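Notes for the Saturday talk at Sudine – the herbal supplements one, half hour slot, then questions

**Before I start**

Say hi. Thank Jamshid Sadeghi for having me and for the tea. Ask who has a bottle of something herbal in a kitchen cabinet right now. (Last time almost every hand went up, so wait for the laugh.) Then ask who could tell me what part of the plant is in it. Wait again.

My own story, keep it short. I bought turmeric capsules for my knees, took them all through July, and never once turned the bottle around. When I finally did, I had no idea what I was reading! That's how I got into this. I'm no doctor, I ran the supplement aisle at Pugh for 13 years, and I'll say that twice tonight so it sticks.

**Part one: reading the label**

Pass the bottles around now, not later. Start with the Cevura one, it has the biggest print.

Things to say while they're squinting:

- Serving size first. The front says 300 mg and everybody reads that as one capsule. On this bottle it takes 3 capsules to get there. So the bottle that looked cheap runs out fast.
- Root, leaf, seed or flower? It should say. Echinacea root and echinacea leaf get sold under the same big word on the front.
- "Extract" and "powder" are two different things. Powder is the plant dried and ground up. Extract has been soaked in something, usually water or alcohol, and concentrated. You can't compare the milligrams straight across.
- "Proprietary blend" means they give you one total for the whole mix. The Skutell bottle says 579 mg for the blend, and you don't get told how that's split between the herbs. Could be mostly ginger. (Somebody will say "is that legal?" Yes, it is.)

Slow down here. I always rush this bit and then people come up afterward with the same question.

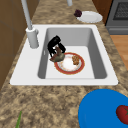 *Kitchen sink, granite counter*

**Part two: keeping the stuff**

Ask where they store it. It'll be over the stove or by the sink, it always is. Heat and steam are hard on dried herbs, and that goes for teas as well as capsules. A closet shelf is fine. A bedroom drawer is fine if there aren't little kids around – with kids, up high and locked.

Leave the cotton out once you've opened the bottle. It picks up damp. Leave the little drying packet in.

Don't tip everything into one pretty jar. Gholamreza Mousavi did this with his and his wife's and they spent an evening sorting capsules by color on the dining table. He said I could tell that one, so tell it, but don't do the voice.

Smell is a decent clue with loose herbs. If the peppermint doesn't smell of peppermint anymore, it's old. It doesn't work with fish oil, or I guess it does, but you'll be sorry you checked.

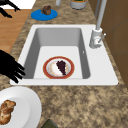
Okay, next thing is food, and people like this section, so give it room. Some of these go better with a meal. Turmeric is the one I get asked about most, and it's usually suggested with something that has a bit of fat in it. Iron is fussy, and coffee or tea close by gets in its way. If a capsule makes you queasy on an empty stomach, try it with dinner, and if it still does, stop and ask somebody.

**Part three: the serious bit**

Sit down for this if there's a stool. Look at people, not the page.

St. John's wort. Say it clearly. It can mess with birth control, with blood thinners, with antidepressants, with a whole lot of prescriptions. It's sold right next to the chamomile and it looks just as gentle.

Ginkgo and surgery – tell your surgeon, and tell them early. Same goes for anything else you take, even the tea.

Make a list, names and doses, and keep it in your wallet. Or take a picture of each label on your phone. Your pharmacist will look at it for free, and mine seems to enjoy it.

Second reminder that I'm not a doctor.

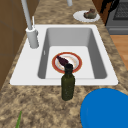 *Sink with a white faucet*

**Questions**

Ones I had last time:

"Is organic better?" It tells you how the plant was grown. It doesn't tell you how strong the capsule is.

"Do gummies count?" They count as candy with something in it. Check the sugar.

"Which brand should I buy?" Don't get drawn into this. Say look for an outside testing seal and go look up what that seal covers.

Collect the bottles before people leave, I lost the ginger one last time. Spare handouts are in the blue folder. Lights off by nine, Jamshid has the key.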